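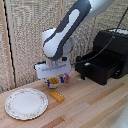
3. Setting the grip on the Peker arm

I've set up both cells at Nuscombe this way, and now the one at Jevville too, so these steps are well worn by now. Have the Cai teach screen open before you begin.

3.1 Wipe the finger pads with a damp cloth and let them dry.

3.2 Open the gripper fully and bring it down over the bowl by hand, one finger either side. Go slowly for the last bit!

3.3 Check the cable. It needs enough slack for the wrist to turn both ways – follow it with your eye while you jog the wrist.

3.4 Save the position as point 11, then close the fingers with the force set to 122.

3.5 Lift a little and wait. If the bowl slips, go up to 218 (I never go past that with crockery).

Caution: keep your free hand off the table while the arm is in jog mode.

3.6 Now do the same with the plastic cup. Come in level, with a finger on each side, and save it as its own point. Don't reuse the bowl's numbers.
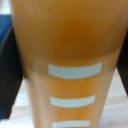
Do I have to teach the points again after changing the pads?
Only the closing positions. New pads sit a touch differently, so redo 3.4 to 3.6 and leave the approach points alone.

3.7 Run the whole thing at speed 200 with your thumb near the stop button, then save the job.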